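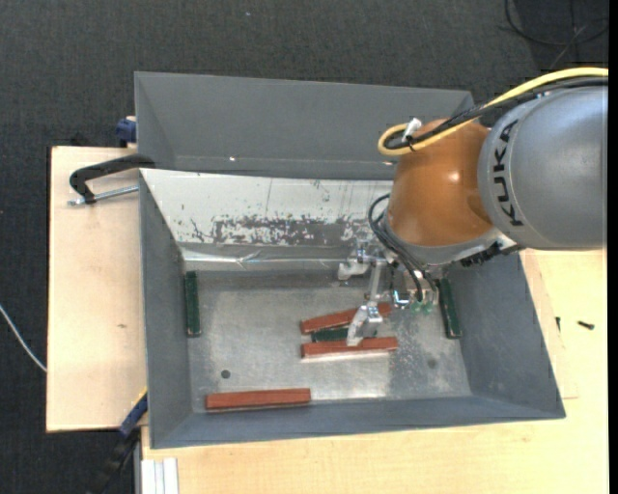
*KUKA arm, gripper lowered into a grey bin between two bricks.*

**Ticket 222: signatures from Jirville not counted in the Otby petition**

Status: open, waiting for Husitz support
Opened: Sat 10 November
Product: Husitz petition module, hosted version
Reported by: campaign office, Otby

**Problem**

We collect signatures for a local vote on the change of the council's blocking rule, by which one third of the members can stop a motion. The petition page is public and anybody who is on the electoral register of Otby or Jirville may sign. In the administrator view I see 489 signatures. On the public page the counter shows a smaller number, and when I download the list for the election clerk, the smaller number is also in the file.

All the missing persons live in Jirville. I did not find any from Otby who is missing.

**What I expected**

The same number in the three places. The clerk accepts only the downloaded file, so for us this is the important one.

**What I tried**

1. Logged out, logged in again, other browser. No change.
2. Pressed "Recalculate totals" in the settings. The page says "Finished", but the counter stays as before.
3. Compared the list line by line with the paper forms which we typed in by ourselves. Paper signatures from Jirville are in the file. Only the online ones are missing.
4. Opened one of the missing signatures. Its state is "Confirmed" and the e-mail link was clicked by the person. The field "District" is empty.
5. Filled in the district by hand for 16 signatures and downloaded again. All of them are now in the file.

After step 5 I stopped. I do not want to edit the signatures of other people more than necessary, and each edit is written in the log with my account. An opponent of the petition could ask for this log and he would be right to ask what I was doing.

**Reply from support, first level**

> Thank you for the detailed report. Please check that Jirville is switched on under Settings > Area > Districts. If it is switched off, signatures are stored but not exported.

**My answer**

I checked it and Jirville is switched on. It was also on when we opened the page. I see however that the district is written "Jirville " with a space at the end, and in the sign-up form there is no space. Could this be the cause? I cannot change it, the field is locked while a petition is running.

**Reply from support**

> Yes, this looks like the cause. The district list was imported from your old system (Stöckli) and the space came with it. We can remove it from our side, but we need written permission from the petition owner. The districts would then be filled in by the system and logged as a system correction.

**Notes**

- Permission sent, signed by 2 members of the campaign board as our statutes require.
- I asked that the 16 signatures which I edited are marked in the log with this ticket number.
- The clerk has been informed that the file will come later. The last day to hand it in is in January.
- Please do not close the ticket before I have downloaded the new file and compared it with the administrator view.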